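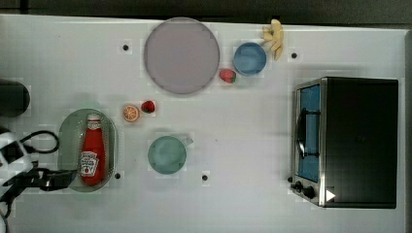 4.2 Sources of the salary and net worth claims

The second question of our study was where the numbers in short celebrity biographies come from. We collected 854 biography pages about film and television actors from two sites, Flokent and Devia. All pages were saved in December, during one week, so that later edits by the site owners could not change the results. Pages that gave no amount of money were kept in the collection but are not used in this section.

For each claim we noted the amount, the year if it was given, and any source which the writer named. The coding was done by Ishbel Shearer and checked by Kenna Laing. When the two coders did not agree, the page was read again by both of them and the final code was decided in discussion. Most of the disagreements were about phrases like "according to reports", where the reader cannot know which reports are meant. We finally decided to code such phrases as "no source". This is a strict decision and it makes the share of unsourced claims larger than in the earlier study by Plastley.

Many pages repeat the same amount in nearly the same words. For supporting actors this is very common, and often the oldest page we could find also did not say how the amount was obtained. In the case of leading actors there are sometimes interviews or court papers behind the number, but the pages seldom link to them. We also saw that the amounts are almost always round. A net worth of $800 thousand is typical for an actor with one longer television role, and $10 million for an actor who had the main part in a series.

The claims about marriage and partners behave in a different way. Here the writer usually names an event, for example a premiere or a wedding, and the claim can be checked in the press of that time. We return to this in Section 4.4.

The pages also contained 3,145 pictures in total. They were sorted only by main subject. Portraits and photos from public events are the two largest groups. The picture codes were not used in the analysis of the money claims. The full code book follows the Carnegie scheme, with the two changes described in Section 3.1.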